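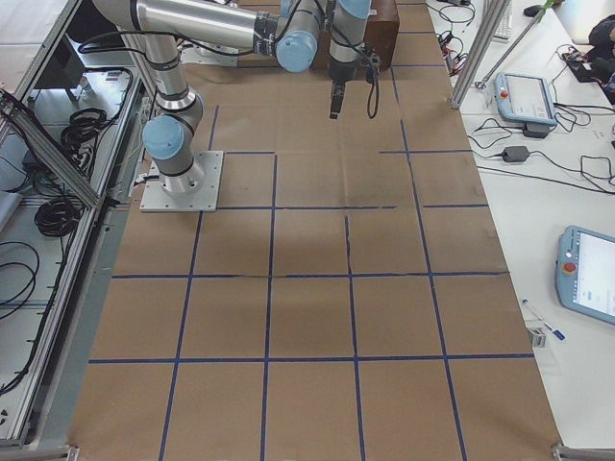 Evening Course in Household Bookkeeping
Handout 2: Keeping a cash book you'll still be using in June

Welcome back, and thank you for bearing with me last time when I ran over (I always think I can fit in the bit on bank charges, and I never can). These notes go with the second session. Please bring them along with your own book, a ruler and a pencil, and a handful of receipts from the past few weeks, however crumpled.

What the cash book is for

A cash book is a plain list of money coming in and money going out, in the order it happened. It doesn't tell you whether you're well off, and it won't tell you what you owe on the sofa. We come to debts in the fourth session, so do hold your questions on those if you can!

Ruling the page

I'd like everyone to start with five columns: date, what it was, money in, money out, and what's left. Nidia Muñoz, who taught this course before me, used seven, and her pages were lovely to look at, but I've watched a good many people give up somewhere around column six. Leave the last line of each page free for the total carried forward.

A worked page

Let's suppose Aníbal starts the month with £253 in his purse and current account together. He spends £27 on a pair of school shoes and then £13 at the greengrocer's, which leaves him with £213. Later his sister pays him back £2 for a bus fare, so the balance goes up to £215. Write every one of these on its own line, even the bus fare. It's the small ones that send you hunting through coat pockets at the end of the month.

When it doesn't balance

It will happen, and please don't rub everything out and start again. Work backwards from the last balance you trust. Look first for two figures swapped round, 27 written as 72 for instance; a difference that divides by nine is often a sign of this. Next, check for anything put in the wrong column. If you still can't find it, write the difference in as "unexplained" and carry on with your evening.

Before next time

Keep your book every day until we meet, even on days when nothing is spent (just put "nil"). Read the chapter on standing orders in the Paucar booklet, but skip the section on foreign currency, as it's rather heavy going. Mohammed-Awal Asante has spare copies at the front desk until half past eight.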